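Household Chores Pilot – Progress Report to the Engström Fund
Period covered: through the end of March
Prepared by the project lead, Mustness workshop, Nistport

Where we are

We are at the halfway mark and I am happy to say the work is moving faster than the plan did. When the fund agreed to back us, the question on the table was a plain one: can a pair of arms that costs less than a used car do the chores people would like to hand over? We proposed to try 12 chores, most from the home and a few from the back room of a shop. Of those, 4 are now at the point where I would let a visitor pick the items and watch. Another 5 work when we choose the items ourselves and set them down with care. The last 3 are not working, and I will get to them.

The short answer to the big question is still "some chores, in some rooms, slowly." But the list of chores has grown since my last report, and clothing has moved from the bottom group to the middle one. That was the result I least expected to be writing up this early!

Chores that now work

Putting closed bottles upright in a row. Moving small boxes from a table to an open shelf. Sorting shoes into pairs. Wiping a flat surface with a cloth that is already in the gripper. These four run from start to finish with a person in the room but not touching anything. They are slow. A teenager told to clear a table would beat the arms easily, even a teenager who did not want to do it. We have not put effort into speed, and I would like to keep it that way until the middle group catches up.

Shoe pairing deserves a word, as the last review asked whether it was worth keeping. I think it is. The arms have to notice that two things belong together, turn one of them to match the other, and set both down without knocking the first one over. The same skill showed up almost for free when we started on gloves. It also turns out to be the chore visitors like best, though I know that is not a measurement.

Chores that work under friendly conditions

Clothing is the big one. We began with dish towels, went on to T-shirts, and this winter started on pants and shorts. Towels were useful for getting the grippers to take hold of a single layer of cloth without scraping the table. After that they taught us very little. A towel has no front, no back, no waist and nothing hanging off it.

Denim is another matter, and I have come to love it as a test. It is stiff enough to hold a shape, so a fold tends to stay where it was put. It is also thick, and at the waistband it is thicker still, with seams, loops and sometimes a belt that nobody took out. Our early rule was that belts came out before the item went on the table. We dropped that rule in the second month. People at home do not take the belt out before they throw their shorts on a chair, and a machine that needs them to is asking for half the chore to be done already.

The belt changes the job in several ways. Leather does not bend where cloth bends. The buckle adds weight in one spot and can swing. The loose end points wherever it likes, and if a gripper closes on the belt alone, the cloth may slide along it when the arm lifts. For these reasons we now spend most of our denim practice at the waist. If both grippers have a good hold there, the rest of the fold is mostly a matter of patience.

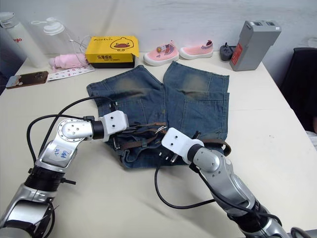 What the waistband taught us

Three changes came out of the denim work, and all of them helped with other clothes too.

We slowed the closing of the fingers. In the first version they shut quickly, and on thick cloth they often pushed the edge away before they could trap it. A slower close gives the cloth time to settle between the fingers. It costs a little time on every grasp and saves far more in second tries.

We added a small test lift. After closing, both arms rise a little and stop. If one side comes up and the other does not, the arms put the item back down and try the loose side again. Before we had this, a bad hold on one side would turn a flat pair of shorts into a heap, and a heap still means calling a person over.

We also stopped asking for a perfect fold. The old target was a neat stack with every edge lined up, the way a store does it. The new target is the way a person folds at home when they have something else to do: it fits in the drawer and you can tell what it is. Once we scored the work that way, it became clear that many of the folds we had been marking as failed were fine. I would rather have told you this in the first report than now, and I have gone back and marked the older attempts by the same standard so the two halves of the project can be compared fairly.

Other items in the middle group are closing a lidded box, hanging a cup on a hook, putting price cards into a shelf rail and laying out cutlery. Box lids are close to moving up. Price cards are not; the rail has to be at one height and in good light, and a real shop has neither.

A crowded table

One request from the last review was that we stop working on bare tables. We took that to heart. Everyday belongings now share the table with whatever is being handled, and we change what is there without tidying first. A thin cable lying across a surface is as much a part of home life as the laundry is, and the arms need to get used to it.

The early effect was bad. Results dropped on nearly every chore, mostly because the software that picks a grasp point was paying attention to the wrong things. It has come back up since we gave it practice on mixed tables, and for shoe pairing it is now as good with company on the table as without. For clothing there is still a gap. Large folds need room, and when the far half of the table is in use, the arms sometimes have to shift the garment toward themselves before they start. They can do this. They do not always think to.

Chores that do not work

Turning a sleeve or pant leg right side out. Closing an umbrella and fastening its strap. Untangling a charging cord.

What these have in common is that the hands have to feel their way. A person turning a sleeve out reaches inside and works by touch, with no view of the fingers at all. Our grippers are good at pinching and holding, and there is not much more they can do. I do not think practice alone will fix this. Hirnberg has offered to lend us a set of softer fingertips with touch sensing, and I would like to try them on the sleeve first, as it is the one people ask for most.

The umbrella I would be willing to drop. It looked simple on the proposal and it is the hardest thing we have tried. The strap is small, the cloth slips, and one hand has to keep the whole bundle tight while the other does the fine work. If the fund would like to see it stay on the list, we will keep it as a long-range goal and say so plainly.

Equipment and upkeep

The arms have held up well. Most of our lost time came from cables at the grippers, which take a lot of bending when both arms reach in close to each other. We have changed how much slack we leave and now check the connectors each morning before the first run at 9 a.m. One gripper was replaced in the winter and the spare has been reordered within the existing budget.

Spending is in line with the plan. We are a little under on equipment and a little over on the hours spent reviewing and scoring attempts. That second line went up when we rescored the older work, and it should settle back now.

Plans for the second half

Clothing comes first. We want shorts and pants, belt in or out, to reach the top group, starting from a flat item and then from one that has been dropped on the table in a loose pile. The pile is the real chore, and I would like to spend most of our arm time there.

Box lids should move up soon, and we will then use the freed time for price cards. For those we have asked to borrow a section of used shelving from a shop in Nistport, scratches and all.

The touch fingertips from Hirnberg need a mounting plate, which we can make at Mustness. I am asking for your approval to move the unspent equipment money to that part and to the wiring it needs. No new funds are requested.

Two decisions would help us before the next period begins: whether the umbrella stays on the list, and whether the fingertip work may go ahead under the current budget. We would be glad to have you come by and bring your own laundry.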